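Why Do Starfish Have Arms?

Hi, I'm Aoife, and I love starfish! I found my first one on the beach at Jastirside when I was six, and I've been asking questions about them ever since.

First things first: a starfish isn't a fish. It has no fins, no scales and no bones like yours (lots of people call it a sea star for that reason). Most kinds have five arms, but some have many more. There are around 2,000 kinds in the sea!

How does it walk?

Turn a live one over and you'd see rows of tiny tubes. Those are its feet! It pumps seawater into them to creep along, very slowly, looking for mussels to eat.

Can it grow a new arm?

Yes! If a crab nips one off, many starfish can grow another. It can take months, or even a year or more, so they need lots of patience.

What does a dried one feel like?

Bumpy and hard. Look for the little white dots on the arms.

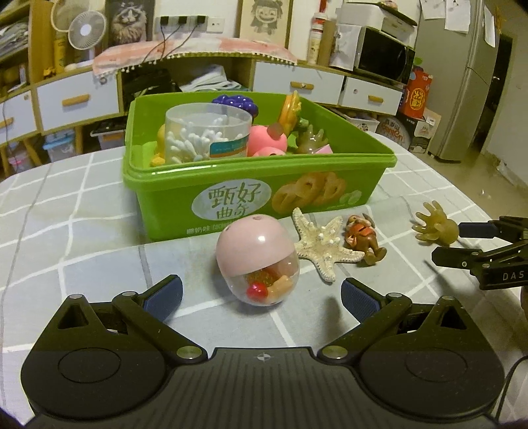
Words to Know

Tube feet: the tiny, bendy feet under a starfish's arms.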